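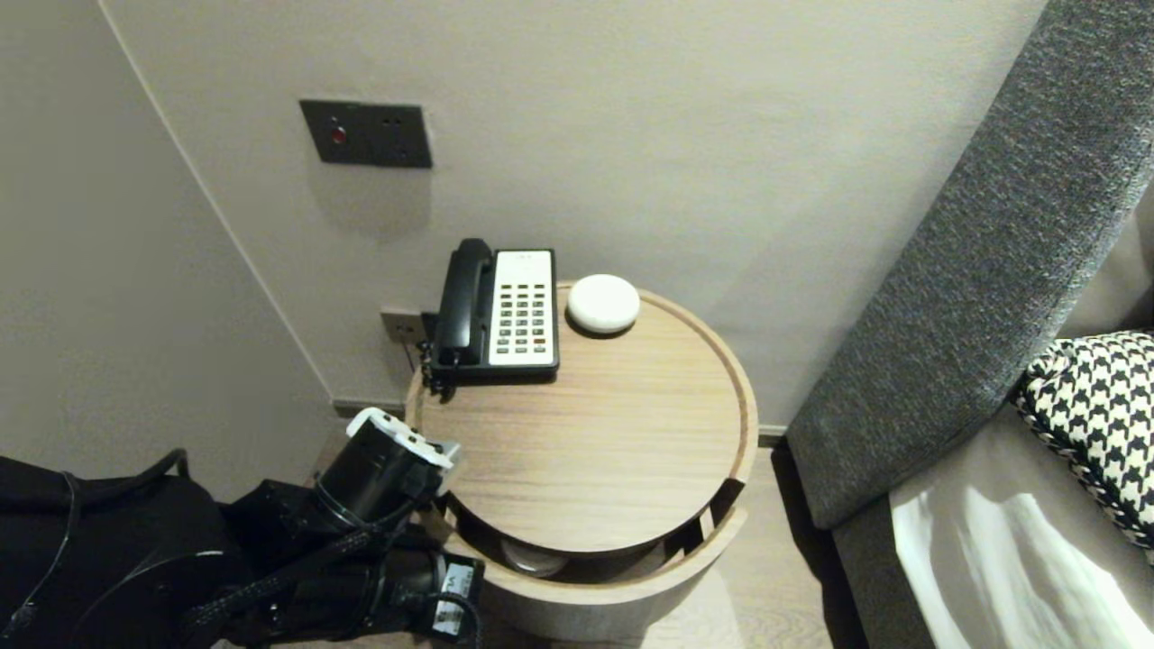
Why do small lenders raise their rates later than the central bank does? Mostly their deposits reprice slowly, and the cost of funds shows up in loan pricing only once the older deposits roll over.

4. Pass-through in the Bristano sample

We follow the policy rate into household loan rates at 80 lenders in the Bristano district. Monthly data, unbalanced panel. Lenders with gaps longer than one quarter dropped. Rates are as posted, fees left out, see the appendix for the version with fees (little changes).

The lag is long. After a rise of 100 basis points the typical posted rate moves by less than half in the first quarter, and the rest comes in slowly. Cuts are passed on slower still. The asymmetry is what the older literature would lead us to expect, but it is larger here than we had assumed in the working version.

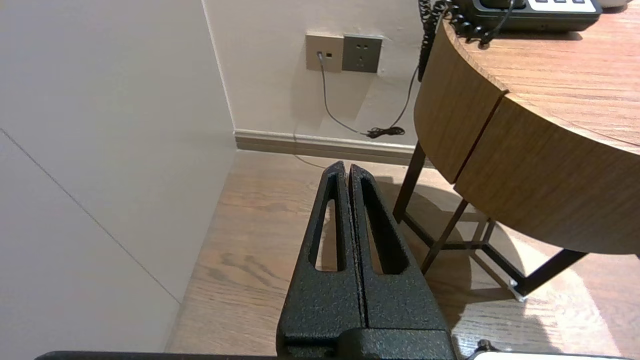
Department of Applied Economics, Monetary Policy Group

4.1 Size and funding

Splitting by balance sheet size gives the expected ordering. Large lenders first, savings cooperatives last. Part of that is funding mix. Cooperatives lean on fixed-term deposits, the larger banks borrow short in the Skarico interbank market, where the rate moves the same week. Controlling for the share of term deposits takes out most of the size effect but not all of it. What is left could be local competition, which we measure badly (branch counts only, no online lenders).

Figure 4 plots the response by funding group. The bands overlap after the third quarter so not much should be read into the ordering past that point. Clustering by lender widens them a little. Clustering by town, wider again, same picture.

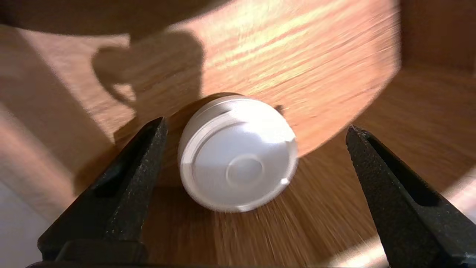
Skarico, Sep 6, 2022

4.2 Long series

For one lender, Asante Mutual, posted rates survive from 1925. The early ledgers are anual, later ones monthly, so we interpolate nothing and run the two parts seperately. Pass-through in the annual part looks near complete, but at that frequency it would. The monthly part agrees with the panel. A single lender, so treat as background.

4.3 Robustness

Dropping the Velel branches (merged in June, rates reset on the merger date) leaves the estimates where they were. Replacing the policy rate with the three-month rate shortens the lag somewhat, as it should if markets price the move ahead of the meeting. Adding expected inflation does little. The survey measure is noisy and starts late. Results with lender-specific trends are weaker for cuts, unchanged for rises. Tables to follow in the next draft.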